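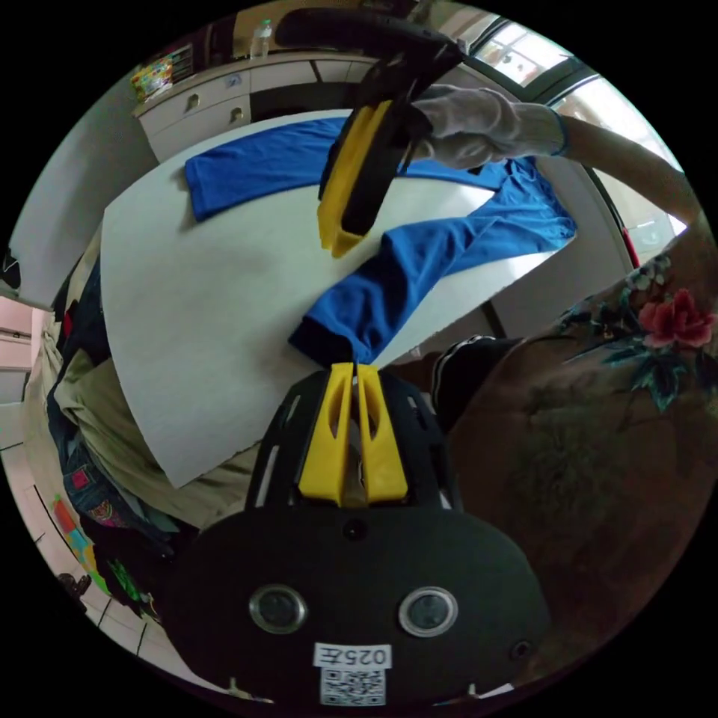
In my mother's family, clothes came down to you the way weather comes down to you, from somewhere up high and with no discussion. There were seven cousins between the oldest and me, and by the time a coat had made it through all of them it had been let out, taken in, re-buttoned and, in one case I still feel strongly about, dyed brown. Twice a year everything was spread on the biggest table in the house and sorted by who would fit it next. I can't see a blue sleeve lying across a white tabletop, with a dark navy cuff at the end of it, and not go straight for the cuff, to turn it back and see how it has held up. My aunts all did it. You start with the cuff, then the collar, then the elbows, and only after that do you allow yourself an opinion about the color.

I have been thinking about hand-me-downs for most of this year, ever since my sister in Lultmont mailed me a box of her son's outgrown things with a note on top that said, in full, "Pants are short in the leg but good." My boy is smaller than his cousin and slower to grow, and the box has kept him dressed through a whole summer and into the cold part of fall. I had forgotten what it is like to open one of those boxes. There's the smell of somebody else's laundry soap, for a start. There's the shirt you remember from a birthday photograph, and you stand there in your own kitchen holding it up by the shoulders and feeling a little foolish about how much you like it.

So I began asking people. I asked at the bus stop and at the dentist, and I asked a very patient woman at the Hosetico returns counter while she hunted for my receipt, and I have yet to meet the person who doesn't have a hand-me-down story and isn't willing to tell it at some length. (I come from long talkers myself and I don't mind.) A retired mail carrier told me about a pair of boots that fit him for exactly one winter between two brothers, and how he prayed all through that winter for his feet to stop. A girl of 18, working her first real job, showed me the lining of her jacket, where her grandmother, her mother and her aunt had each sewn in a name tape, one under the other like addresses on a forwarded letter. She had not added her own yet. She said she was waiting to be sure she was keeping it.

That stayed with me, the idea that you might wear a thing every day and still be deciding whether it was yours. I know the feeling well. The first garment I ever had entirely to myself was a raincoat, bought new in August for the start of second grade, and I would not let anyone touch it. I hung it on the bedpost. I was so careful with that raincoat that I hardly wore it in the rain, and by the next year it was too small and went to my sister, who wore it to climb trees and tore the pocket off in a week. I cried about it and she didn't understand why, and I suppose that's the difference between being the one who gets it new and being the one who gets it next.

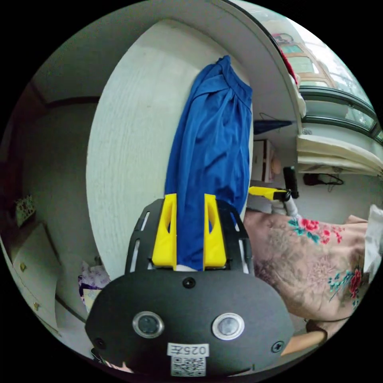 My sister, who has heard me tell the raincoat story more often than anyone should have to, says that she loved getting my old things. She says they arrived already soft. She also says, and this was news to me at the age of forty-something, that she used to check the pockets. Over the years she found a library card, a great many hair elastics, half a stick of gum and a letter I had written to a boy on the swim team and never handed over. She kept the letter for two years before she put it back in my drawer. I had always thought I was the one who found it.

There is a practical side to all this, and my aunts would be cross with me for taking so long to reach it. The thing about a hand-me-down is that somebody has to look after it in between. A child grows out of a sweater in March and the next child won't grow into it for a good long while, and all that time the sweater has to live somewhere. In our family it lived in the cedar closet at my Aunt's house on Rey Street, in cartons labeled by size in her square capital letters. Everything went in clean. She was fierce on that point. A stain you can hardly see when you put a shirt away will have turned yellow by the time you take it out, and moths will walk right past a clean wool sleeve to get to a dirty one. Knits were folded and never hung. Zippers were done up. Anything with elastic got a good tug before it went into the carton, and if it crackled it went into the rag bag instead, no matter who had been fond of it.

She kept a notebook too, and when she died it came to me, which I suppose makes it a hand-me-down in its own right. It has 161 entries. The first one is a christening gown and the last is a Lodutard parka, size ten, bought with some ceremony on layaway and described in her hand as "too dear but will do for five." It did for six. I wore it fourth, when the fur around the hood had gone a bit like an old paintbrush, and there is a line in the notebook for the winter I had it: "M. lost toggle. Replaced w/ button off Dad's." I still know where that button was. It was the second one down, and it was bigger than the rest, and I used to hold on to it when I was cold.

I don't want to be sentimental about it, or no more than I can help. There were real reasons why clothes went round and round in families like ours, and most of them were money. One of my cousins, the third in line, a tall man now with a nice car, told me on the phone that he has never in his adult life bought anything secondhand and never will. He remembers a boy at school recognizing a jacket. It had come to us by way of a church sale, you see, and the boy said in front of everybody, "That used to be mine." My cousin said he could still hear him say it. I didn't have anything wise to offer him. I told him I was sorry, and he asked how my son was doing, and then he said he had a box of ski things in the garage if the boy could use them.
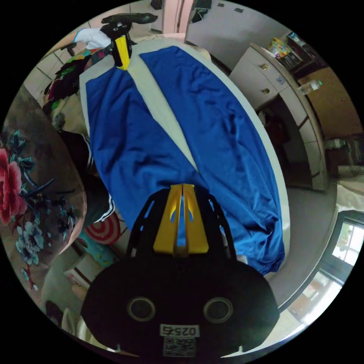 Blue again, with a light gray stripe running down it.

The dressy things were always the hardest to place. Everyday shirts find a home with no trouble, but what do you do with satin? What do you do with the costume somebody wore in one recital, or the vest from one wedding? My aunt's notebook has a whole back section for these, headed "Occasions," and most of the entries have only one name beside them. She kept them anyhow. I asked my mother about it once and she said that you never know when somebody is going to be an angel in a pageant on short notice, and I must say that in our house this did come up.

I have started a closet of my own now, though it's really just the bottom half of the linen cupboard. I wash things before they go in and I do up the zippers. My sister's next-door neighbors have a baby girl, and there is a family two streets over from me with twins coming up fast behind my son, and already their mother and I have the kind of arrangement where bags appear on the porch and neither of us says very much about it. Last week I folded up the corduroys he wore all through first grade. The knees were nearly through, so I patched them, not very well, with the dark blue thread I had on hand. I checked the pockets and found a bottle cap and an acorn. I took out the bottle cap.

By Muchen Meng
Sunday, November 28, 2021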